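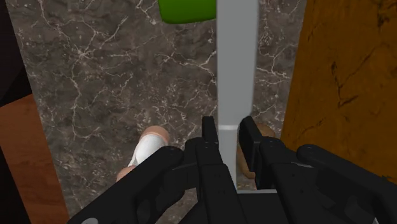
Wrist view in the Ulley simulator: gripper fingers on either side of a gray bar, marble work surface.

Custeo Teleop Kit

The Custeo kit lets one operator show a robot arm a task by remote control, either on a real arm or in simulation. The operator holds a hand controller, the arm follows, and each run is saved as a demonstration that can be replayed, trimmed or exported for training.

What's in the box

Hand controller with trigger and clutch button
Desk stand
Tracking base
USB cable, 2 m
License key for Ulley, our simulator (two seats)

How it works

Hold the clutch and move your hand. The gripper moves with it. Let go of the clutch and the arm stays where it is while you bring your hand back to a comfortable position. The trigger closes the fingers in proportion to how far you squeeze it.

Motion scaling can be changed during a run. Most people use full scale to cross the work surface and drop to a lower setting for the last stretch before a grasp — narrow gaps between objects are hard to manage at full scale.

Two buttons on the stand mark the start and end of a demonstration. A third discards the current run without saving it.

Demonstrating by hand

On the Dornberg arm you can also switch to hand guiding, where you hold the wrist and move the arm directly. Joint positions are recorded the same way as in remote control, and both kinds of run can go in the same project. Hand guiding is not available in simulation.

Working in Ulley

Ulley runs the same control software as the real arm, so operators can practice before they have access to hardware. Wrist and overhead views are included. Surface textures, object colors and object placement can be varied between runs, or locked if you want every operator to start from the same layout.

The wrist view is fixed to the gripper. Parts of an object may be hidden behind the fingers, so keep the overhead view open on a second monitor if you have one.

Storage

The base stores 2,000 demonstrations before the oldest must be moved off. Exports include joint positions, gripper opening, all enabled views and the operator's notes.

Compatibility

Dornberg arm: remote control and hand guiding
Ongart arm: remote control only
Ulley simulator: remote control only

Price: $2,848
Extra Ulley seats are sold separately. Orders ship without an arm or gripper.

Page updated May 3, 2021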